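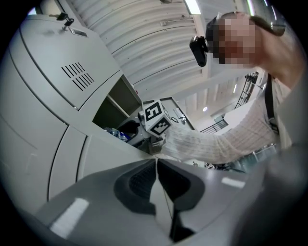 Rules for Working With Hand-Held Grippers

Home | Robots | Rules | Glossary

A hand-held gripper is a tool shaped like a robot's hand. A person holds it and does a job with it. A record of the job is saved, and a robot can learn from it later. One saved job is called a demonstration. A robot may need 2000 demonstrations to learn a single task, so each one has to follow the same rules.

Before starting

Check the code cube. The black-and-white squares on it are markers. A computer uses them to work out where the gripper is and which way it is turned. Do not cover a marker with a hand or a sleeve. Do not draw on it.

Check the fingers. Open and close them five times. If a grip pad is coming off, stop and tell an adult.

Check the straps and the head camera. They should be snug but should not pinch.

During the work

Move at a steady speed. A robot copies fast, jerky moves too.

Keep your own fingers out of the gap between the gripper's fingers. This is a pinch point, a place where moving parts can squeeze skin.

Look at stairs and railings before you step back. When you work near a machine, ask who is in charge of it before you reach inside.

Rest after 30 minutes. Tired arms shake, and the shaking is saved in the record.

Words to know

Marker: a printed pattern that a computer can find and read.
Demonstration: one recorded example of a job.
Pinch point: a gap that can close on a finger.

Text by Renata Vergara. Checked by Rocío Paucar.

Contact Paracha | © Paracha Learning Pages | Back to top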